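Hospitality Operations II
Handout 6: Table Service, Washing Up and Breakage

Read this before the Bresby site visit. Bring it with you, along with your breakage log from the last unit. The quiz at the start of the next class covers the sections on sorting, storage and par stock.

1. Why we spend a class on crockery

Most students come into this course thinking about menus and staffing. Cups and plates get less attention, and they are a steady cost in any dining room. The Brevness cafe, which you read about in Handout 4, opened with 1129 pieces of tableware. By the end of its first October it was short of coffee cups at breakfast every day, although it still had more side plates than it could use. The owners had bought equal numbers of everything.

Cups go missing faster than plates. They get carried to offices, left on windowsills and taken outside. They also chip at the rim and at the handle, and a chipped cup has to come off the floor at once. A plate with a worn glaze can often stay in use for staff meals if the surface is sound. A cup with a chip cannot be used for anything served to drink.

2. Terms

Cover: one place at a table, with everything laid for one guest.
Par stock: the number of pieces you need on hand to get through service without waiting for the dishwasher.
Turn: one full use of a piece, from clean shelf to table to wash and back.
Breakage rate: pieces lost or discarded over a period, divided by pieces in service at the start of it.

Use these words as defined here. On the last assignment several people used "par" to mean the total owned. Pieces in a sealed box in the basement are reserve and do not count toward par.

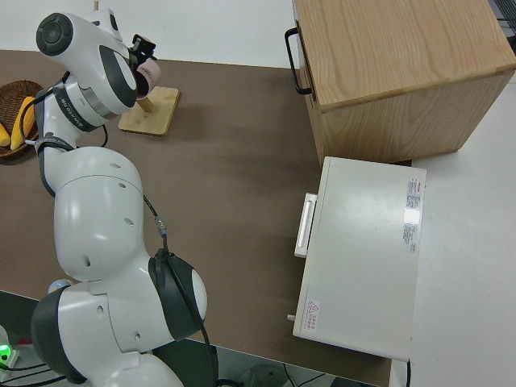 Figure 1. Robot arm with a black gripper over a table.

3. Clearing

Clear from the guest's right where the room allows it. Take glassware and cups separately from plates. Do not stack cups inside one another at the table. Nested cups stick, and the person who has to pull them apart in the dish room usually has wet hands.

Flatware goes to one side of the top plate with the handles together. Knives go under the forks. Scraping is done at the station, out of sight of the guests.

Carry trays at a height where you can see over the load. If you are right-handed, carry on the left and keep the right hand free for doors. The Monti dining room has a swing door that opens toward the service side, and we will practice going through it with a loaded tray.

4. Sorting at the dish station

The order is the same in every kitchen we visit, even if the layout differs:

Scrape food waste.
Pour off liquids.
Rack cups and glasses upside down.
Rack plates by size.
Put flatware to soak.

A station that is sorted badly slows down the whole room. When plates of different sizes share a rack, the spray does not reach the smaller ones and they go through twice. Mixed racks are the main reason for rewashing at Urover, where the dish room serves both the restaurant and the banquet floor.

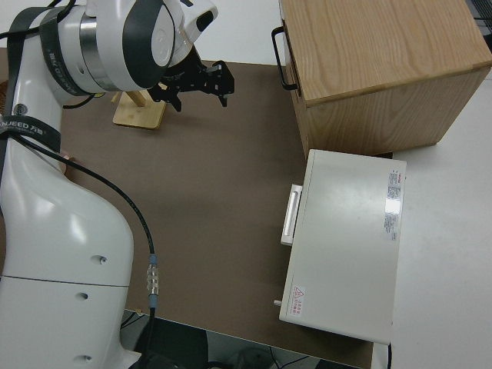
Once a rack comes out of the machine, let it stand and air dry. Towels carry bacteria from one piece to the next, and many local health codes do not allow them for drying dishes. Check each piece as it comes off the rack. Look at the rim first, then the inside, then the foot. Anything with food left on it goes back to the start of the line.

5. Storage

Store cups in racks or in a single layer on a lined shelf. Heavy pieces go low. Nothing breakable goes above shoulder height. Shelves near the floor need to be raised enough for cleaning underneath; look up the distance in your local code and write it here: ________

Handles should all face the same way. It looks tidy, and a person reaching in quickly can pick up one cup without knocking the next.
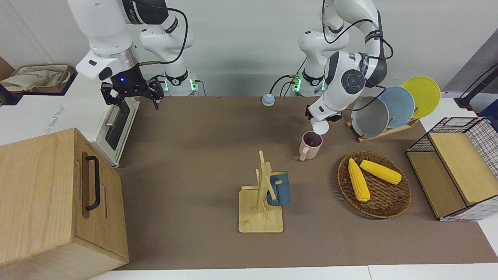 Figure 2. Pink mug on a brown tabletop, with a small white cup-shaped object held above it.

6. Working out par stock

Start with covers at the busiest meal. Multiply by the number of each piece used per cover. Then multiply by the number of turns' worth of stock you need to hold while the rest is being washed.

Worked problem. A breakfast room serves 37 covers at one sitting. Each guest uses one cup. The manager wants one set on the tables, one in the wash and one on the shelf.

37 x 1 x 3 = 111 cups

If guests commonly take a fresh cup with their second coffee, use two cups per cover:

37 x 2 x 3 = 222 cups

The second figure is double the first, so watch a real service before you order. Reserve stock is added after this step and listed on its own line.

7. Breakage log

Record the piece, the place it broke and the cause if it is known. Leave out the name of the person who dropped it. Logs that name people stop being filled in, and then the numbers are useless for ordering. 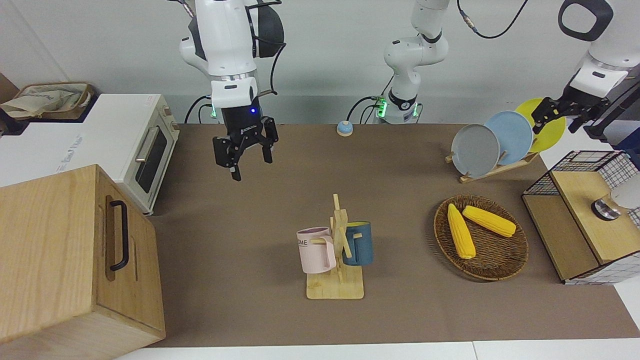

Figure 3. Black two-finger gripper, fingers open above the tabletop.

8. For the next class

Do problems 1 to 4 on the back page and show your working. For problem 4, use the covers from your own workplace or from the Monti lunch sheet. Round up to whole racks only at the final step.

Closed-toe shoes are required at Bresby. Students without them will have to wait in the lobby.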